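Shrinkage, splice and set: a rope inspector on what the numbers leave out

September 30, 2018

The inspection shop at Wainwright takes up one end of a former net loft, and most of what comes through the door is rope that somebody would like to keep using. The senior inspector there has examined cordage for 30 years, first for a towing company and then on her own account. She agreed to talk on the condition that her name be left out, as several of her clients compete with one another.

Her first subject was terminology, which she considers badly handled in the trade. "People say a rope is rated for a load. A rope has a minimum breaking strength, which is measured on new samples, and it has a working load, which is that figure divided by a safety factor somebody chose. The two get swapped on purchase orders all the time. I had an order last year where the breaking strength had been copied into the working load column for 42 separate lines."

The order was corrected before anything shipped. She now asks clients to state the safety factor in writing, and returns any request that omits it.

Most of her work concerns braided rope. She divides it into hollow braid, solid braid and double braid, and says the inspection method depends on which of these is on the bench. A hollow braid can be opened by pushing the strands together, so the inside surfaces of the yarns can be looked at directly. A double braid has a cover and a core, and the two can age at different rates.

"The cover takes the abrasion and the sunlight. The core takes its share of the load and collects grit. You can have a cover that looks terrible over a core that is fine, and you can have the reverse. The reverse is the one that worries me. A client sees a clean cover and stops there."

She checks a double braid by hand before any instrument comes out. The rope is passed through the fingers in lengths of an arm span, with slight tension, and she feels for changes in diameter, stiff sections and places where the core seems to have gone missing under the cover. Each finding is marked with tape and logged by distance from the end. Only then is the diameter measured, always under the same reference tension, and compared with the value recorded when the rope was new.

Clients seldom have that value. "I would say it is the single most useful number and the one that is almost never written down. Measure the rope the day you get it. Put the number on a tag."

On shrinkage she was more exact. Nylon cordage shortens when it is first soaked and dried, and it also grows stiffer. Polyester changes much less. She regards a stiff nylon line as normal up to a point, and the point is judged by bending it. If the line will not take a bend around a post of three times its own diameter without the strands gapping, she sets it aside for further examination.

The conversation turned to splices. Puvero, a small manufacturer that sends her samples each October, has its splicers bury the tail of a double braid eye splice to a fixed length, with a long taper. She approves of the taper and is less sure about the fixed length. In her view the bury should follow the diameter of the rope, and a fixed figure suits only the sizes in the middle of a product range. She has told them so. They have told her that a single figure is easier to train. "Both things are true," she said, "and I still write it up."

Her report on a splice records the bury length, the number of strands dropped in the taper, whether lock stitching is present, and the condition of the throat. Lock stitching is a point of disagreement with some riggers, who see it as decoration. She requires it on any eye that spends time unloaded, as a slack splice can work itself loose through handling alone.

Knots receive less space in her reports than most clients expect. A knot reduces the strength of a line, and the amount varies with the knot, the fiber, and how it was dressed. She declines to give a percentage for any of them. "The published tables disagree with each other, and they were made with different ropes. If the line has to hold a person or a heavy load, tell me what knot you use and we will break ten of them. Otherwise I assume the worst case."

Her test bed was bought from Clillen, a boatyard that no longer needed it. It pulls slowly, with a travel of 10 feet, and it has to be reset by hand between samples. She sees the slow pull as an advantage, as it leaves time to listen. Individual yarns can be heard letting go well before the strand does, and she notes the load at the first sound as well as the load at failure. The first figure appears on no standard form she knows of. She includes it anyway.

She was asked about storage. Her answer was short: dry, dark, off concrete, and without tight bends. A braided line kept folded over the same hook for years will hold the shape of that bend, a condition she calls set. Set does not by itself mean damage. It does mean the yarns on the outside of the curve have been held in a different position from those on the inside, and she will give that section a second pass by hand.

Her own stock is kept in large flaked piles in open bins. She avoids coils for braided rope, on the grounds that each turn of a coil adds a twist which the braid has no means of absorbing. Zuvow, the distributor she buys from, ships everything on spools, and she has the spools unwound from the side on an axle – never pulled off over the end.

The last question concerned retirement, meaning the rope's. She keeps a ledger with 200 entries, each for a line taken out of service, with the reason in one column and the age in another. Age turns out to predict very little. Heat, chemical contact and a single shock load account for most of the pages. For lines with no history at all she has one rule, which is to cut them into short lengths and use them for tying up tarps.

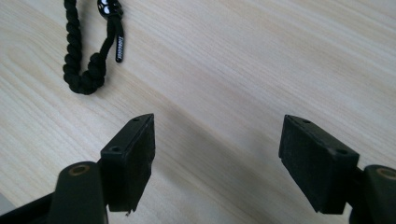
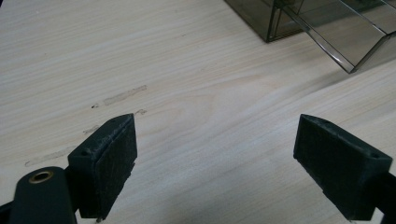
Black braided cord on a light wooden tabletop (first picture), and the same kind of pale grain with a smoky gray plastic box at upper right (second picture).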